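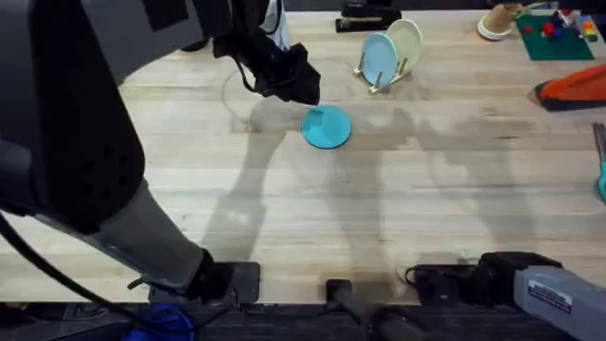 September, quarter past six in the morning
By Danuta Domański

I have been thinking about plates since I woke up, and I'm not even sorry! The new crockery has been on my mind all week, ever since Clive Fothergill rang to say the Hendriks seconds were going cheap, and I drove out and came home with 26 pieces wrapped in the local paper. I had no plan for any of it. Then I started playing with colours, and oh, the colours. Sky blue standing up in the little wooden dish rack with cream just behind it, and the teal one lying flat on the butcher block in front, and all that pale timber around them making everything look like the seaside. I could have stayed there looking till lunch. I want every meal from now on to be eggs, because I think eggs on teal will be magnificent.

The rack was a surprise too. I always thought those were fussy things for people with tiny kitchens, and now I'm a complete convert. Plates standing up are so much nicer than plates in a pile (you can see them, for a start, and you don't have to lift nine to get to the one you want). The pegs are pale like the table and they lean the plates back a touch, which I love. Wiesława says I should get a second one for the bowls. She also says I should stop buying bowls. Both fair.

Paid $60 for the lot, which I've written in the back of the book under Household, and then crossed out and written under Joy.

Of course the rest of the table is its usual self. Stapler at the back, paper cup on a lean, the green mat with the little red and blue toy bits all over it and the short stack of blocks at the edge. I did mean to clear it. But the blocks are yellow and green and red and they looked so cheerful with the plates that I've decided they're part of the colour scheme. Konrad M. can have his stapler back when he asks for it.

Things to do while I still have the energy:
- oil for the chopping board (the Vokska one, not the one that smelt of varnish)
- felt dots for under the rack
- ring Clive about the matching jug, if it's not already gone
- find the good tea towels, last seen before we painted

Later, nearly nine at night. Jug is gone! Someone got there before me. Clive is keeping an eye out for another and reckons there'll be more in after the next firing. Had cheese on toast on the sky blue plate to console myself and it was the best-looking cheese on toast of my life. Wiesława came by for a cuppa, took one look at the cream plate and asked where hers was. So that one's going to her for her birthday, and I'll have to go back out there for a replacement. What a shame!

Oven at 175 tomorrow for the plum cake. It's going on the teal.

Last updated: September
Contact Danuta | © Danuta Domański | Back to top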